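Two Arms on a Workbench in Irkstead

The shared workshop in Irkstead has a drill press, a laser cutter with a waiting list, and a long white table in the back that belongs, by common agreement, to the robot.

Margarida Calado started the project with a pair of secondhand arms bought from a packaging company that was closing a line. She repairs sewing machines for a living and had never programmed anything bigger than a thermostat. The arms took up half her garage until August, when she moved them to the workshop and Hacer Kocabaş, a retired machinist, offered to help mount them.

The mount took longer than the software. The first base flexed whenever both arms moved at once, and a gripper would end up well short of where it had been told to go. Kocabaş rebuilt the base with heavier plate and bolted it through to the floor. The steel came to 245 dollars, the largest single bill after the arms themselves.

They call the machine Virkis. Its job is sorting: pick up an item, decide where it belongs, put it there. Calado wants it to tidy the workshop's donation shelf, where toys, kitchen things and odd parts pile up faster than anyone can put them away.

Practice happens on a sheet of brown-gray paper marked off in squares with blue painter's tape. The tape gives the builders a quick way to talk about where things are. "Second row, third square" is easier to say across a noisy room than a pair of coordinates, and when the paper wears out they roll out more and tape it again.

Soft toys and hard containers make up most of the practice set. A hard container has one shape, and the grippers either get around it or they don't. A plush toy gives under the fingers, and its outline changes each time it is put down. Calado's program, which she named Prornivlow, keeps a record of every attempt with the starting position and the result. The log passed 2000 entries last month – she goes through the failures in the evenings, usually with the radio on. 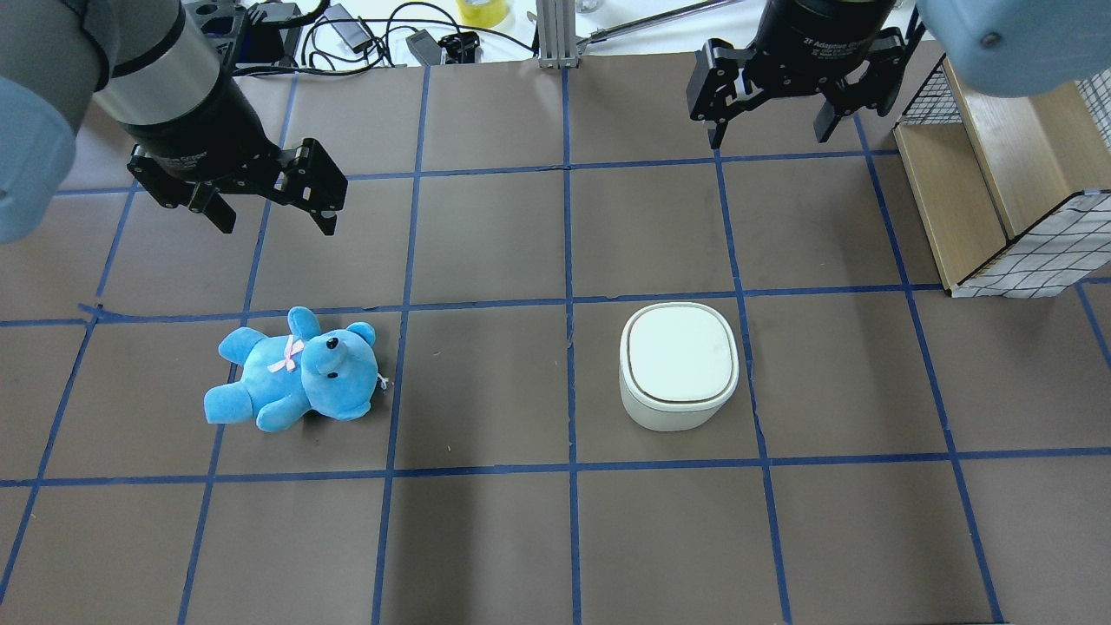

Both grippers open over the taped grid, with a blue teddy bear and a white lidded container set out for sorting.

The next step is getting the arms to hand things to each other. At present each one works its own side of the paper, and an item that has to cross over is set down in the middle and picked up again. Kocabaş would like to see direct handoffs at low speed first, with someone standing at the stop button.

Calado is more concerned with the cables, which still need a proper route off the table. She has ordered clips and a length of sleeving, and plans to spend her next free evening at the workshop putting them on.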